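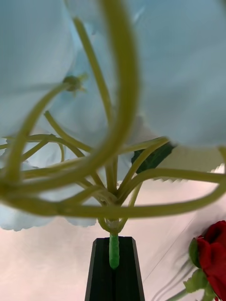 Subject: Re: [stems] Hydrangea heads drooping after unpacking
List: Flirnow display and props list

On the August shipment, someone at the Wirninby store wrote:

> We unpacked the light blue artificial hydrangeas, item 881, and
> half the heads lean to one side. Is this a wire fault, or do
> they need time to recover from the box? Also, can the main stem
> be trimmed? Our vases are shorter than the ones in the plan.

Probably compression and not a fault. The Dumitrescu cartons are packed head to toe, and the side stems get pushed flat against the main one. They do not recover on their own.

Turn the stem over and work from the underside. Hold the main stem just below the point where the side stems branch, with the thumb on the joint, and bend each side stem outward from its base. Do not pull on the petals. The florets on 881 are a push fit on the older stock and come off easily. If one does come off, press it back on the peg; glue is only needed if the peg has split.

Start with the outer ring and finish with the middle. Doing it the other way leaves a hollow in the top that is hard to close.

For creased petals, a garment steamer on low, held 18 inches away, a few seconds at a time. Closer than that and the edges curl. Let the head cool before touching it.

Trimming is fine on both 881 and 898. There is wire in the main stem, so use side cutters - scissors will be ruined. Cut at an angle and fold a bit of stem tape over the end, or it will scratch the glass. 898 has a thicker wire and needs the long-handled cutters from the Jonix kit.

If a head still leans after reshaping, check the joint. If it turns freely in the fingers, the binding is loose and the stem should go back. Put the carton number on the return slip. We have 3,000 stems in from the same order and I would like to know which cartons are affected.

Props desk, Flirnow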